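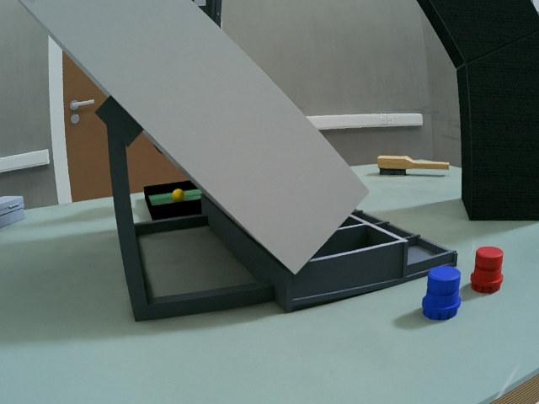

Volume 4, Number 2

The Sorting Table

The members of the Beltonham Shared Workshop were advised in March that the sorting table would be completed. Junhao Fang had drafted the notice himself and had signed it on behalf of the Projects Office, a body consisting of Junhao Fang.

The rules of the Wullance Prize were plain. An entry was to receive a yellow ball, carry it down an inclined board and deliver it to the correct compartment of a tray, without a human hand, 2,000 times. Wadia had entered a machine the year before and withdrawn it at the fourth ball.

Fang set the grey board against its post and stepped back. The angle was steeper than the drawings allowed. He had written to Kaewkla, who kept the drawings, and Kaewkla had replied that the drawings were correct and the board was not.

The blue piece and the red piece stood to the right of the tray, where they had been assigned. The ball lay on its green strip in the black box behind the frame. Under the rules it could not be touched before the trial was declared open, and the authority to declare it open rested with the Projects Office.

He considered the matter until the lights in the corridor went off – they were on a timer, by resolution of the members. Then he took out the workshop diary and recorded that the Office had met, that a quorum was present, and that the angle of the board had been approved as built.

He read the entry over, corrected the spelling of Wullance, and declared the trial open.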